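Our Sunday at the Skallby student robotics open day

I had been promising my niece a trip to Skallby since June, and on Jul 31, 2022 we finally packed sandwiches and drove the 53 miles out there, with one wrong turn at Bevstead that I will blame on the road signs. We were so glad we went!

The summer class shares the ground floor of the old Wiegand building, and the coffee was on before we had our name stickers. Kelly Bickerstaff, who has taught the course for 5 summers, met us at the door and walked us back to the tables, stopping every few steps to say hello to somebody's grandparents.

We spent the longest time with the team working on what they call the sorting project. They want an arm to push plastic blocks around a board until each color is together, using only a plain rod - no fingers, no suction, nothing to grab with. It sounds easy until you try it yourself with a pencil on the kitchen table, as we did that same evening (my niece was far better at it than I was).
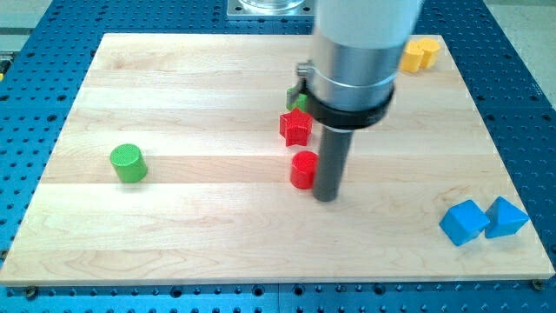 The rod beside the red cylinder and the red star, with the blue and yellow pairs off to the right.

Daranee Prasertsri wrote most of the code for the pushing, and she was wonderfully patient with my questions. Round pieces are her least favorite because they can roll off course when they tip over, and she told us the star gave the team a whole week of trouble. Her teammate Zdislava Sokol let my niece pick which color should go next, and I don't think I have seen that child stand still for so long in her life.

Lunch was soup and very good rye bread out in the yard. If you go next summer, get there early, as parking is on the grass and fills up fast.

Filed under: Day Trips, Science & Making

34 shares | 5 comments

Recent posts
A rainy afternoon at the Feno clock museum
Where to eat in Bevstead with kids
Our June garden tour, part two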